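Ticket 526
Subject: Which cans are allowed on the table during pick runs? Rule sheet unclear
Queue: Graston bench / cell rules
Opened by: Anikó Simon
Opened: Monday, September 16, 2024
Priority: normal (was low)
Status: closed, one item moved to new ticket

Problem as reported

Rule sheet says "use standard cans, spaced properly, frame in place". Three people read it three ways. Sivakumar shift says standard means one brand only. Gevstead shift mixes everything. Results from the two can't be put side by side and the Pamier review is asking why. Need one rule, in writing, before next block of runs.

Also nobody has written down what counts as a good grip. Is a tilted can a pass or a fail? Currently depends who is logging.

Log

09:10 — Read rule sheet v5 start to finish. Can section is two lines. No mention of tilt, no mention of how close a can may stand to the frame, nothing on dented stock. Sheet does say arm must be stopped before anyone reaches over the table, that part is fine, leave alone.

09:35 — Pulled the run log. 1,155 picks logged since the sheet was last changed. Result column has "ok", "OK", "ok-ish", "tilted but ok", "fail?" and blanks. Can't sort on that.

10:20 — Went and stood at the bench for a bit. Mixed cans out, Celsius in with the sodas, different heights and widths. Gripper had a red one up on its side. Under the one-brand reading that's a setup breach, under the mixed reading it's perfectly normal. And the tilt would go down as ok or fail depending on the day.

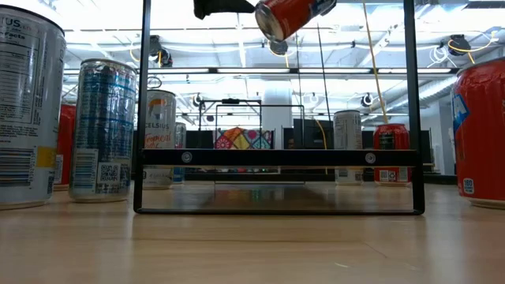 Red can held tilted above the frame, mixed cans on the table.

10:40 — Asked both shifts by message which reading they had been trained on. Sivakumar: one brand, told verbally. Gevstead: mixed, also told verbally. So neither is wrong as such, sheet never said.

11:15 — Checked the older sheet (v4) in the archive. It had "mixed sizes and finishes, at least some printed differently". Line got dropped when the layout was tidied. Looks like an editing slip, no decision recorded anywhere. That settles it for me, mixed is the intended setup.

11:50 — Tilt question. Suggested wording sent round: a tilted can is a pass if it's clear of the table, held still for 5 seconds and not crushed. Tilt gets its own column, yes or no. No more "ok-ish".

13:05 — Objection from Gevstead, shiny cans show up badly in the side view and they'd like them banned. Said no for now. If we take out everything awkward the test tells us very little. Can be logged in the notes feild.

13:30 — Objection from Sivakumar, their one-brand runs would be thrown away. Agreed to keep them, tagged "single", not to be averaged with the mixed ones.

14:10 — Spacing. Sheet says "properly". Replaced with: no can touching the frame at start, gap between any two cans in the pick area wide enough for open fingers. Tried to agree a figure in mm and gave up, fingers get swapped too often. Check by eye with the arm stopped.

15:20 — v6 draft up. Changes:

Cans: mixed sizes and prints. Dented ones out before the run starts, swap like for like.
Spacing: as 14:10.
Pass: clear of table, held 5 seconds, not crushed. Tilted or upright both count.
Log: pass / fail only, tilt yes / no, setup mixed / single. Blanks get sent back.
Reaching in: arm stopped first, every time, including to stand up a can that's gone over. Unchanged from v5 but moved to the top, it was on page two.
Cables: look at anything hanging near the gripper before start. If it can catch, tie it back. New line.

16:00 — Both shifts have replied, both fine with it. Pamier want to see the first 300 picks under v6 before they comment, fair enough.

Resolution

v6 replaces v5 at both shifts from tommorow morning. Paper copies of v5 to come off the wall, please bin them and don't leave them in the drawer. Old log entries stay as they are, not going back to re-mark them.

Moved to new ticket: how long a can may be reused before it comes out. No rule at present and I don't want to guess one.

Closed 16:25, A. Simon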